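Handheld grippers vs. a real arm, first budget

Montoya29
Okay, so our little shop finally has money to spend on automation and I have to hand in a plan by October. It's $2,000 for the first round. I want to start with handheld grippers and collect our own demos (opening doors, moving small stuff), then get an arm later. My partner wants to put all of it toward a used arm from Bellcombe right now. Who's right??

bellcombe_fan
Your partner! An arm sitting on the bench gets people excited. Handhelds just get you a folder full of video.

falia_bench
Gonna disagree pretty hard there. We bought the arm first and it sat for 4 months while we argued about what it should do. If I had it to do over I'd get 2 handhelds, spare fingers and a pile of storage, and write the arm into next year's plan.

bellcombe_fan
Sure, but used arms don't stay cheap. Wait a year and you may pay more for a worse one.

Montoya29
Ugh, fair. What do people forget to budget for? I've got the Fodance quote for the grippers and that's pretty much my whole spreadsheet right now.

kettle_and_solder
Props! Cloth, clips, lights, little things with doors on them. Also finger pads. I'd put a line in for cables too, and don't let anyone talk you into a fancy table.

falia_bench
Yes to the cloth. It's cheap and you'll want more than you think.

Montoya29
Do I really need a whole enclosure though? I was going to use a corner of the packing bench.

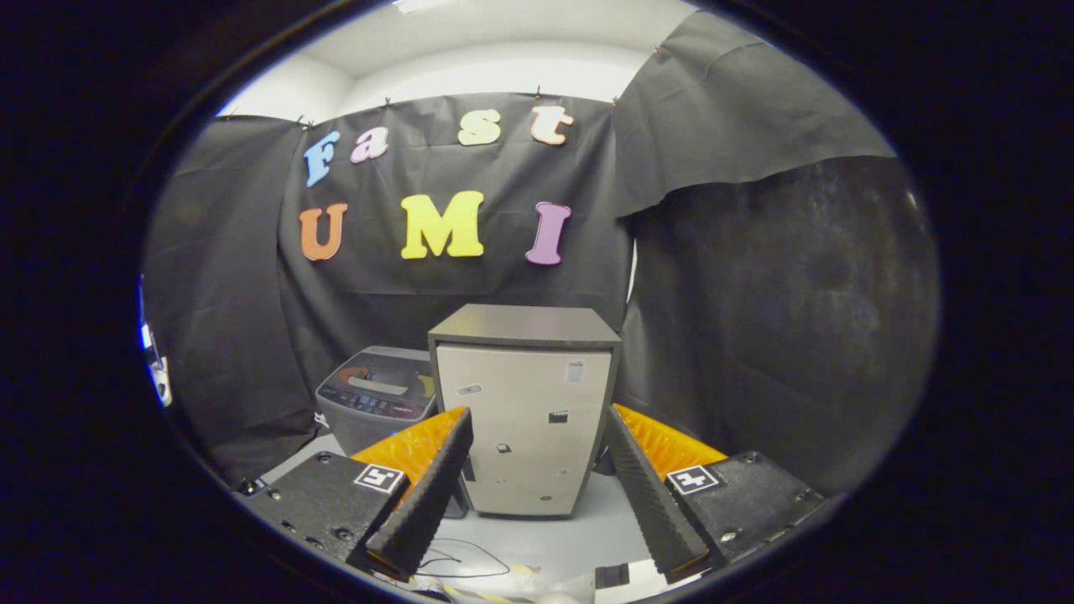 falia_bench
Black cloth clipped up at the back, more of it at the sides, a small cabinet on the table and a toy washer behind it. I'd plan for something in that spirit and skip anything custom-built. The foam letters are optional but I like them lol. Keep some money back for fingers and pads, and send me your spreadsheet before you turn it in, I'm happy to look it over.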